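Home Reviews Retro Corner Forum Contact

Restrepo Collection review: two old brawlers get another go

Last updated: November

I must have been the only child in my street who preferred Zalumby to the bigger fighting games of the day, and I have spent a fair part of my adult life trying to persuade people that it deserved better than it got. So when Irnanard announced the Restrepo Collection, with Zalumby and its sequel, Anudel, together in one download, I cleared an evening, made a pot of tea and told everyone at home that I would be no use to them until bedtime. I've now had it for the better part of a month and I'm still playing it most nights, which probably tells you where this review is going, but do stay with me, as there are a couple of things you ought to know before you part with your money.

For those who never met it, Zalumby is a one-on-one fighter set on the decks of a river steamer. It has a small cast, a silly story about a missing ship's bell, and a rhythm quite unlike anything else I've played. Every character has a heavy attack that takes an age to come out, and if you land it the other fighter is thrown right across the deck. The whole game is a sort of polite waiting contest, with both players shuffling about and daring each other to swing first. I've always loved that. My brother always hated it, and he would simply jump for a whole round until one of us lost patience (usually me).

Anudel is faster and louder and a good deal prettier. The steamer has gone and you're up in a mountain town during a lantern festival, with snow coming down in the later stages and little crowds of people stamping their feet in the background. The heavy attacks were trimmed back and a guard meter was added, and the result is a game that feels a bit more like its rivals. I used to hold that against it. Playing the two side by side has softened me, and I now think Anudel is the one I'd hand to a newcomer, with Zalumby kept back for when they've got the hang of blocking.

The work on the pictures is lovely. You can play both games with the original chunky sprites, or with a smoothing filter, or with a redrawn set that somebody at Irnanard has clearly laboured over. I thought I'd be a purist about it and ended up using the redrawn art for Anudel, where the snow really benefits, and leaving Zalumby as it was. There are borders for the sides of the screen too, and one of them copies the painted panels from the old arcade cabinet — a nice touch, and I was soppier about it than I'd expected to be.

Sound has had less attention. The music in both games is fine, and the Anudel festival theme is still in my head as I type, but the voices in Zalumby are as crackly as ever and there's no choice of a cleaned-up version. The menus also play a short burst of guitar every time you back out of a screen, and after a few evenings of that I went looking for a way to turn it off. It's under Display, of all places.

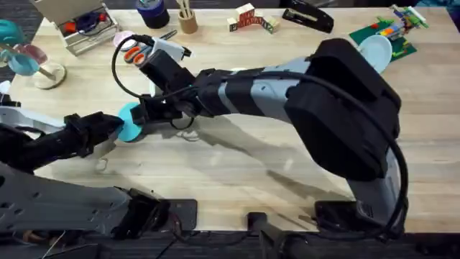
Elvira Urrego took me to task over the guard meter when I first put my thoughts up on the forum. She wrote: "I think you're far too kind to Anudel. The meter refills so quickly that a careful player can sit behind it all round, and the collection had a chance to fix that and left it alone. Give me the waiting in Zalumby any day. At least there the waiting is dangerous." I went back and played a long run of matches with that in mind, and I have to say she has a point, particularly with the lantern-maker, whose guard seems to fill up if you so much as look away. I still find it the friendlier game. But I've stopped picking the lantern-maker, out of good manners.

Training mode is the part I expected to skip and have ended up using the most. You can record the other fighter doing a move and play it back as often as you like, and there's a set of 20 trials for each character, starting with a plain throw and finishing with things my thumbs will never manage. The early ones are well judged and taught me a counter in Zalumby that I'd missed for all these years. The later ones jump up in difficulty rather suddenly, and the game shows you the inputs without giving any hint of the timing, so you're left to work it out by ear. A slow-motion demonstration would have been a great help.

Online play is good when it's good. I've had 28 matches so far, mostly in the early evening, and only a handful stuttered badly enough to spoil things. Finding an opponent for Zalumby can take a while, and I've taken to sitting in the training room until somebody turns up. Lobbies hold up to eight people, you can watch other matches while you wait, and replays are saved without your having to ask. My best placing on the Anudel ladder is 536th, and I was so pleased that I rang my brother. He has since bought the collection and is already above me. He still jumps.

There's a gallery as well, with 400 pieces of artwork to unlock using points earned in any mode. I like this sort of thing very much, and the early pencil sketches of the steamer are a treat, but the points come in slowly and each piece is bought separately, with a little confirmation box every time. Please, Irnanard, let us buy them in batches.

As for pads, I tried it with an ordinary controller and with my old arcade stick, and both were recognised straight away. The default buttons are sensible on the pad and peculiar on the stick, so do give yourself five minutes in the settings before your first proper match. The settings are stored separately for each game, and I found that out halfway through a round.

I'd recommend the Restrepo Collection to anybody with a soft spot for this period, and warmly to anyone who has a friend or relation to play it with on the sofa, where both games are at their best. If you only ever play alone, the arcade modes are short and the computer opponents in Zalumby are easily fooled by crouching, so you may want to wait for a sale. I'm hoping a patch will see to the voices and the gallery, and I'll add a note to the review if one arrives.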